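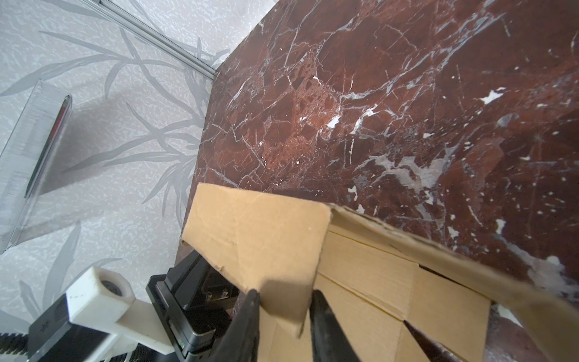
I read four opinion columnists before breakfast most mornings, and for years I told myself this was a civic duty. Lately I think it's closer to a horoscope habit. I know what each of them will say about Israel, about taxes, about the latest foreign war, before I've scrolled past the headline. Their views have set hard, like that dark marble with the white veins running through it, and you could put pretty much any news on top without leaving a mark.

The one who got me thinking about this writes for the Pellthorpe paper. I went back through its archive one long June evening (yes, this is how I spend my evenings) and read 292 of his columns on foreign policy. He changed his mind in 3 of them! Three! And in one of those he changed it back by the last paragraph.

Now, I'm not asking anybody to flip-flop for sport. A columnist who has studied a region for half a lifetime ought to have convictions, and I'd be annoyed to read one who didn't. But conviction used to come with reporting. The old hands made phone calls, they got on planes, they had lunch with people they couldn't stand and then quoted them fairly. My guy hasn't quoted a living soul in the last seven columns I read. He argues with "the critics," whoever they are, and wins every time.

I blame us readers a little. I once canceled a subscription over a single paragraph about settlements that I now think was mostly right, and I was so pleased with myself that week. If a paper loses people like me every time a writer surprises us, well, of course it's going to stop hiring writers who surprise us.

So I'd like editors to try something small. Once a year, have every regular columnist write about the thing they got most wrong, with the date and the original sentence printed at the top. I'd read every one of those. I'd even pay for the subscription again.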